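The tidy-up club

Students at Nestwood are teaching a machine to put things away. First they have to do it themselves, over and over.

Tue 16 December, last session before the break, and the argument is about a lotion bottle. Does it go in standing up or lying down? Four opinions, no agreement. Somebody writes "EITHER" on the whiteboard and underlines it twice.

Welcome to the Nestwood robotics club, 17 members, one kettle, and a project called Hekberg that has eaten the whole autumn term.

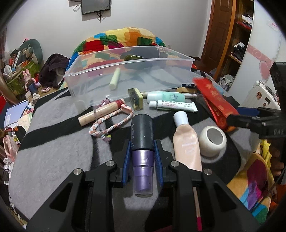
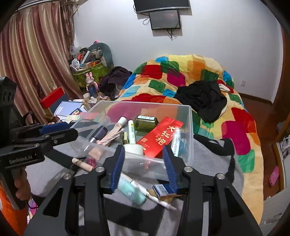
Hand-held grippers at work with the clear bin and the toiletries on the bed.

The idea is simple enough to say. Take a mess of small things, the sort that live on any bedroom shelf, and sort it into a box. Do it holding a pair of grippers so the robot gets an example it can copy, jaws and all, no human fingers on the goods. Record it. Tip it out. Go again.

Saying it is the easy bit. Try picking up a tube of ointment with two padded jaws and no feeling in the tips. Try a roll of tape. Round things roll, thin things slide, and a blanket is worse than a table because everything sinks into it a little. New members usually ask why they can't just use a table. Then they look at their own bedroom and stop asking.

Members do most of the recording at home. It was meant to be a stopgap while the workshop roof got fixed in November, and it stuck. Homes are better. Quilts, curtains, cables, a heap of clothes, somebody's shoes. A robot that only knows a clean bench is not much use to anyone, says the club handbook (two pages, coffee ring on the second).

By the start of this week they had 1,291 runs on the drive. Not all good ones. A fair few are marked "dropped it", some "dropped it twice", and one just "cat". The dropped ones are kept. There was a proper row about that in the third week, half the club wanting a clean set and half saying a robot should see what a fumble looks like and how you get out of it. The fumblers won, on a show of hands.

What is it like? Tiring, mostly. Forearms go first. Twelve minutes is the house limit for one go, after that you swap, becuase people get sloppy and start shoving. You can see it in the recordings, the jaws come in too fast and the whole bin shifts across the bed.

There are tricks, passed down in a term as if they were centuries old. Big stuff first. Go for the cap end of a bottle if the body is shiny. Packets by the edge, never the middle. One gripper to steady the bin, the other to fetch, and don't cross your arms unless you enjoy untangling yourself on camera.

Labels are the other half of the job and far less fun. Each run needs a line saying what went in and in what order. The club does these together on a Tuesday, with biscuits, out loud. Arguments over what counts as a tube. Arguments over whether a stamp is stationery or a toy.

And the robot? It's a two-armed bench model the club calls Dvořáček, and so far it can manage bottles. Fat ones, upright, decent light. Give it a packet and it dithers, goes in, backs off, goes in again. Last week it got a soft tube into the box on the fourth try and the room made a noise you'd normally hear at a football match. Then it tried to pick up the box.

January brings the regional round at Gesasstead, 12 teams, one unseen room. Nobody knows what will be in it. Teams get a bin, a pile and a clock, and points come off for anything left on the bed or or knocked to the floor. Nestwood came nowhere last year with a line-following buggy, so expectations are modest. Privately less so.

The plan over the holidays is more runs, in more houses, with whatever's lying about. Members have been told to raid the bathroom and ask first. Grandparents' houses especially welcome, on the grounds that they have better clutter.

Back in the room the lotion bottle has gone in lying down. Then out again, and in standing up, for the other camp. Both recorded. Kettle's on, and there are still the labels to do.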